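Busport Reading Room: progress report to the Kendum Fund
Mon 28 August

Dear Hanne,

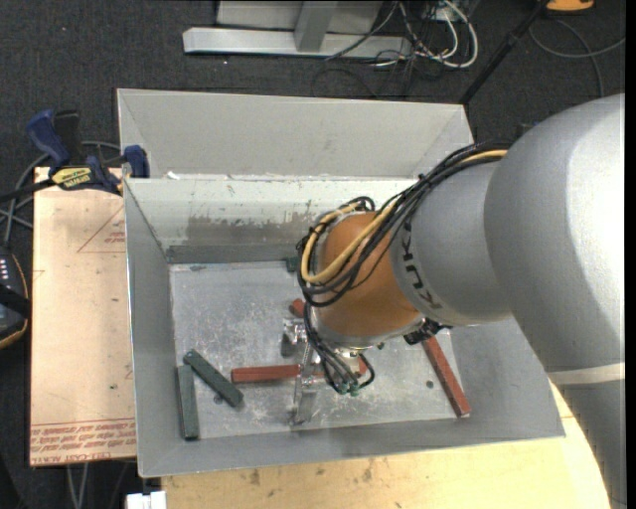
Thank you for being patient with us over the summer. When you visited in January we had a leaking ceiling, a great many boxes and a very cold kettle, and I remember promising you that the next report would be written from a proper desk. I am glad to say it is, although the desk wobbles and I have a folded bus timetable under one leg.

The room has been open to the public since the spring, four afternoons a week and Saturday mornings, in the old ticket office at the Busport. Most of our readers are people with a connection to wait for, which shapes everything we do. They want something they can start and finish in the time they have, or something they can take on the bus and bring back on the way home. Nayeli Yupanqui saw this long before I did, and she reorganized the shelves by length instead of by author. I grumbled for a week, and then I watched a man in work boots choose a book of short stories from the "half an hour" shelf without asking anyone for help, and I stopped grumbling.

The collection now stands at 1000 books, the number we set out to reach in our application. Many came from the Huanca family, who cleared their late aunt's house and were kind enough to let us choose. She read in Spanish and English and had a real weakness for sea voyages, so we are richer in shipwrecks than a town this far inland has any right to be. The rest we bought with your grant, mainly children's picture books and large print, which were the two gaps you pointed out to us.

Our Thursday conversation group has been the happiest surprise of the year. Kwesi Baidoo leads it, and 34 people have come at least once, with 16 of them coming most weeks. They read a page or two aloud and then wander off into talking about recipes, landlords, driving tests and whatever else is on their minds. Kwesi used to bring a lesson plan and has more or less given up on it. Two members now help at the front desk, and one of them has taught me to say "this book is overdue" very politely in Quechua.

Some things have gone less well, and I would like you to hear about them from me. The Tesach lending software has been slow to set up, and we are still writing loans in a ledger. Lacey Cropper has entered the picture books and large print so far, and hopes to have the rest in before the clocks change. The evening story hour for children didn't take hold at all. We tried it for six weeks, and families were tired and hungry and wanted to get home, as of course they would at that time of day. We have moved it to Saturday at ten, where it is doing nicely, and the money set aside for evening snacks has not been spent.

On the budget, we are slightly under on furniture and slightly over on heating, mostly from those first cold weeks with the ceiling open. Cristian Ticona has the full figures and will send them separately with the receipts. We would like your permission to move the unspent snack money over to large print, where there is a waiting list for nearly everything on the shelf.

For the coming months we plan to finish the catalog, add a second conversation group on Tuesdays if Kwesi can find a co-leader, and put a return box by the far platform so that people running for the early bus don't have to double back. The station manager has agreed to the box in principle and is now thinking about where the bolts will go.

Please do come and see us when you are next passing through. There is usually cake on Thursdays, and the kettle is much better.

With warm thanks from all of us,

Marisol
Busport Reading Room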